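Frequently Asked Questions
Ridgate Small Blocks – care, storage and everyday use

We get a lot of mail about the little blocks, far more than we ever expected when we started selling them out of one corner of the Zilorer shop, and the same handful of questions keep coming back. So we have gathered them up. If yours is missing, please write to us anyway. We do like hearing from you, even if a reply takes us a few days in October when everybody seems to be ordering at once.

What comes in the basic set?
The basic set has 11 blocks and a cotton drawstring bag. The large set has 143 blocks and comes in a lidded box, and it is meant for classrooms and libraries, although we know of more than one family that bought it for a single very determined child. Both sets use the same sizes and the same colors, so you can start small and add to it later without anything looking out of place.

Which colors can I get?
Yellow, red, blue, green and plain. Yellow is the one people ask to buy separately, and yes, you can! Just leave a note with your order and we'll pack a bag of only yellow for the same price.

Are they all true cubes?
We call them cubes because everyone does, but some of the small ones are a little shallower than they are wide. They sit flatter that way and are less likely to tumble when a sleeve brushes past. If you need all six sides to match exactly – for dice games, say, or for a math lesson – please ask for the Stetsiuk cut, and we'll pick those out for you.

What sort of table is best for playing on?
Something smooth, flat and not too shiny. A matte top in a quiet color such as gray is lovely, because a bright block stands out on it and little eyes don't get tired from glare. A patterned tablecloth is cheerful, but small pieces do get lost on it, and the folds make towers lean. If your table has a gloss finish, a plain felt mat will do the job nicely.

My table sits right up against the wall. Is that a problem?
Not at all, and plenty of us play that way at home. Blocks can't roll off the back, which saves a lot of crawling around. The only trouble is light. If your lamp is behind you, your own shadow falls right over whatever you're building, so try moving the lamp off to one side. A corner where two walls meet is cozy for one child and a bit tight for two.

How do I clean the blocks?
Wipe them with a soft cloth that has been dipped in warm water and wrung out well, then let them dry on a towel overnight. Please don't soak them, and please keep them out of the dishwasher, however tempting it looks after a week of colds. Sticky spots come off with a drop of dish soap.

And the table?
Wipe it down first, before the blocks come out. Crumbs, lint and tiny specks show up more than you'd think on a plain surface, and they stop the blocks from sitting level. White parts and handles pick up gray streaks over time, too. A damp cloth with a little baking soda takes off most of it, though older marks may stay for good.

Pictures
The first picture shows a yellow block on a gray tabletop; the second, from the same place, looks toward a wall.

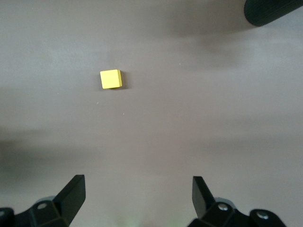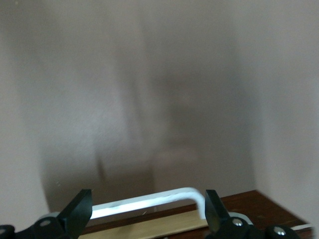
Screens do shift colors a little, so if you are matching a rug or a shelf, ask us for a loose sample. We mail one free with any order, and for a small postage charge without one.

What if I lose a piece?
Write and tell us the color and the size. We keep a drawer of singles and can send up to 3 at no cost during the first year. After that we ask only for postage.

Do they fit with Gident boards?
The small and medium blocks do. The large ones are a hair too wide for the slots, and we'd rather you didn't push, as the edges can chip.

I have a bigger order in mind. Who do I talk to?
Use the contact form and choose "Groups" from the list. The biggest order we've packed so far was 1,357 blocks for a summer program, and it went out on a Monday in two very heavy boxes. Please give us a couple of weeks for anything larger than one classroom set.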